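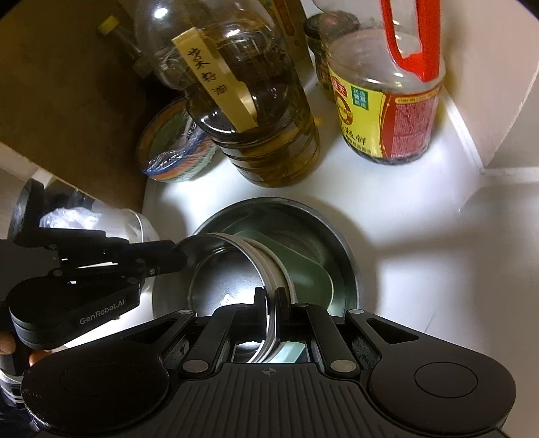

February, kitchen cabinet set, second pass

Starting a fresh page because the last one got mixed up with the drawer notes. Task text as we have it: take the lids out of the steel bowl, one at a time, and put each one down on the shelf. Two hand-held grippers, one in each hand. Conceição demonstrating, me on the log, Jaime complaining about disk space from the other room.

Total on the server is now 1,679 demos for the whole cabinet family. I keep seeing that number quoted in Metell's updates as if it were a result. It's a count of files. What I want to know is how many of them teach anything the others don't, and so far we have no good way to ask.

Added this session: 55. Threw out 5 right away (tracking dropped when a hand went too deep toward the back, same as before). The rest are marked "keep" but I'd call a good part of them "keep for now."

**Lid with the gasket.** This is the one I care about. Shiny metal, white rubbery ring around the edge. Conceição picks it up on edge, a finger on each side, and tips it as she lifts. Easy for her. She has two eyes and has been opening jars her whole life. The policy gets a wide view with a bright blob in it that changes shape every time the wrist turns. Flustlow's pose track looks fine on these but I don't trust it near shiny stuff. Replayed a few at half speed and the fingers close a hair before the overlay says they touch. Could be a clock offset, could be the calibration. Jaime says offset. Jaime always says offset.

**Green plastic lid.** Leans on the wall of the bowl under the metal one. Open question whether it should be in the task at all. If it stays put during the first lift, fine, it's a second pick. If it gets dragged along, we've got demos where the "right" thing was luck. Need a rule before the next batch. My vote: if the green lid leaves the bowl floor during the metal lid pick, the demo is out. Conceição's vote is to leave it in and let the model see the mess. I get the argument, I just haven't seen it work for us yet.

**Clutter.** Cooking oil with the 菜籽油 strip taped on, soy sauce with the red handle, the tin half in its plastic bag, the jar with the white bag in it. We said "realistic shelf" and it is one. But we've hardly moved any of it between takes. My bet is the policy learns "go to the spot in front of the oil bottle" and we all clap. The soy sauce label is the loudest thing on that shelf. If I were a lazy network I'd steer by it too.

Test to run before anybody writes the word "generalizes":
- swap the oil and the soy sauce
- turn the bag on the tin so it crinkles differently
- bowl a hand's width to the left
- same shelf, lamp off

If success falls apart on the first one we can skip the other three and go back to collecting.

**Second gripper.** Still not sure what it's doing for us. It comes in from the left, near the rim, and in my log for this session it mostly hovers. Conceição says she likes having it ready in case the bowl slides. Fair, but then the data says "left arm: hover near bowl," and the robot will hover near the bowl with great confidence, and maybe bump it. Either she really holds the rim every time or we drop to one hand for this task. Asked her to do the next block with a real hold. She thinks it'll be slower. I think slower is fine.

Ortuño wants a first training run off this by tonight. I'd rather hold out 213 demos by shelf layout and not at random, but with one layout there's nothing to hold out. Random split will look great. It looked great last time too, and then the arm closed on air next to the bowl for most of an afternoon.

4:40 pm — Jaime checked the clocks. Offset is real but small, around a third of the gap I saw. So some of it is something else. Not closing this.

To do:
- recalibrate both grippers, fingers fully shut, before anything else gets recorded
- write down the green lid rule (either version)
- ask Gristeveo if their export keeps finger width at full rate or smooths it. If it smooths it, half of this page is moot
- move the oil bottle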